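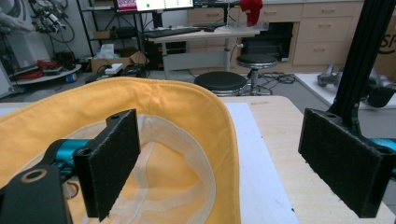
Figure 1. Yellow textile item with a thick folded rim and a lighter inner band.

Unit 6: Seams, Sweatbands and Shape Retention in Soft Headwear

Scope
This unit covers unstructured and semi-structured hats cut from woven cloth or fleece. Felted and blocked hats are treated in Unit 7. Students should have the seam chart from the Wimunano workbook at hand.

6.1 Pattern parts
A bucket hat has three parts: crown tip, side band and brim. The side band is drafted as a shallow arc. A straight band gives vertical walls and tends to buckle where it meets the tip. Brim slope is set by the inner radius of the brim pattern; a larger radius gives a flatter brim.

6.2 Seam allowance and order of work
Use a 6 mm allowance on curved seams and clip at intervals of 15 mm. Join tip to side band first, then side band to brim. The sweatband goes in last – it covers the raw edge of the brim seam and fixes the finished head size. Cut it on the bias if the cloth has no stretch.

Ease should not exceed 2 percent of the seam length. Beyond that, puckers form that pressing will not remove. In the Hailu trial set, 70 samples were sewn with the same thread and needle size, and most rejects failed at the join between side band and brim.

6.3 Attached trim
Pom-poms, ears and similar trim are sewn through the shell before lining. Back each point with a small patch of interfacing. Trim placed high on the crown shifts the weight upward, and a soft side band may fold under it.

6.4 Storage and display
Support should come from inside the crown. A hat stored on its brim takes a permanent wave within a season. Wire stands are acceptable for short display periods; for longer storage, use a padded form of the Umard type.

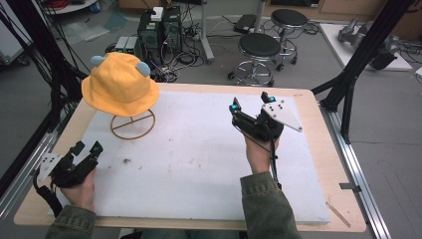

6.5 Assignment
Draft a side band for your own head size in both straight and arc versions. Sew both in muslin. Record the ease at each seam on the Bakano sheet – hand in by Thursday.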